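Sorting arm stopped at Urmont after grip fault, back on half speed

Thu 11 September

If you came by the Urmont workshop this week hoping to watch the recycling arms do their thing, sorry! They were down for most of two days, and I've been getting enough messages about it that I figured I'd write up what happened (as far as I understand it, and I sat through both meetings, so I should).

The short version is that one of the grippers squeezed harder than it was told to. The longer version is a bit more interesting. The arms sort drink cans and bottles into felt bins, which sounds like nothing until you try to get a machine to do it. A can that's already been crushed is a funny shape, it slides, it rolls, and the grip has to be firm enough to hold it and gentle enough not to fling it across the table. The limit we use is 35 newtons. On Tuesday afternoon the left arm went past that, kept closing, and didn't let go when the software said open. It held on for 4 seconds before the controller gave up and cut the power.

Nobody was hurt. I want to put that high up because the version going around the building had somebody's finger in it, and that didn't happen. Jummai Olaniyan was at the table and had just pulled her hand back from the bins. She hit the stop button anyway, a hair after the controller tripped, and she says she'd do it again, thank you very much.

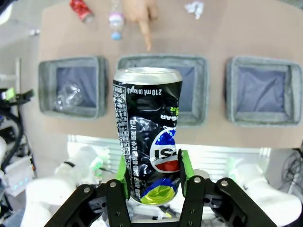

Adesuwa Briggs, who looks after the hardware side for us, spent that evening going through the logs with a cup of tea going cold next to her. Her first guess was the green pads on the fingers, which do wear down, and when they get shiny the arm compensates by pushing harder. She swapped them. Same fault, on the second try. Then she went after the motor cable, and that turned out fine too (very annoying, she had already ordered a new one).

What she found in the end was a setting. We put an update from Talto on both arms over the weekend, and the update put the force limit back to its factory value on one arm and left the other one alone. So the right arm was behaving beautifully and the left arm thought it was allowed to crush things. The slow release was a second problem stacked on the first: when the motor strains that hard it sends a warning, and our own code was waiting politely for the warning to clear before it would open the fingers. That part is our bug and we've said so.

I asked why the regular checks missed it. We do a full grip test every 3000 picks, and the left arm hadn't gotten there yet since the update. Adesuwa would like a test after every update from now on, no matter what the counter says, and I can't imagine anyone arguing with her. We've also had a quiet word with our friends at Anden, who run the same setup, and they're checking theirs today.

There's one more thing, and it's the part I feel a little sheepish about. Pointing at bins. We've all gotten into the habit of reaching in over the table to show where something should go while the arms are powered, me included, probably me more than most. It's quick and it feels safe because the arms are slow. The new rule is hands off the table unless the arm is parked, and there will be tape on the tabletop by Monday to show where the line is. Jummai is picking the color, so expect something loud.

Both arms are running again as of this morning, at half speed, with the limit set by hand and checked by two people. They'll stay slow until we've had 40 clean runs in a row on each. The school visit from Villanueva is still on, they'll just be watching a slightly sleepier version of the show.

If you were at the table on Tuesday and noticed anything odd before the stop, even a noise, please tell Adesuwa. She's at the back bench until five most days, and she really does want to hear about the noise.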